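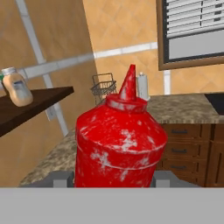
Nov 1, 2020. Tomato batch again, the Timstead fruit, and I think I've finally sorted why the September lot came out so thin. I was stopping the cook on the clock when I should've been watching the spoon (yes, I know, I wrote exactly that on the wall last year). What we're after is a sauce that behaves in a red squeeze bottle with a tall conical nozzle, so it has to push through a narrow tip without spitting and still sit up on a chip. The old batch just ran. Held it at 90 degrees this time, lid off, stirring whenever I remembered, and it went a gorgeous dark colour in the last bit!

Vinegar: used the Bravine malt for one pot and the Fakir white for the other. The malt is rounder but it muddies the flavour of the tomato, and the white is sharp enough that I'd drop it a touch next go. Both pots got 300 g of brown sugar. Too much in the malt one, fine in the white. Cloves went in whole in a bit of muslin and came out at the halfway mark, much better than fishing for them. 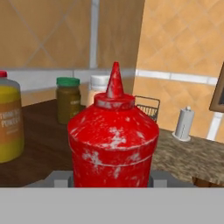
Chunhua Cai reckons the sugar's a red herring and the real trouble is that I'm salting at the start, so the taste gets stronger as everything cooks down and I chase it with sweetness. Fair call. She also wants the onions sweated properly before the tomatoes go anywhere near the pot, and I did rush those. Next batch: salt at the end, onions low and slow, white vinegar only.

Sieving took forever, as usual. I put pot one through the Ereo mill twice and pot two through once and then a fine sieve by hand. The hand-sieved one is silkier, but my wrist is cactus and I'm not doing it for a full run.

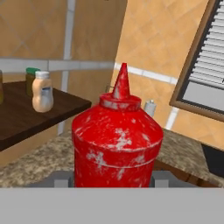
Pot two also thickened more as it cooled, so I should pull it off the heat earlier than feels right. Plate test after 3 minutes in the freezer: no watery ring on pot two, small one on pot one. Leaving 2 jars of each at the back of the fridge and tasting again when the vinegar's settled down. Need more muslin. And pH strips, we're nearly out.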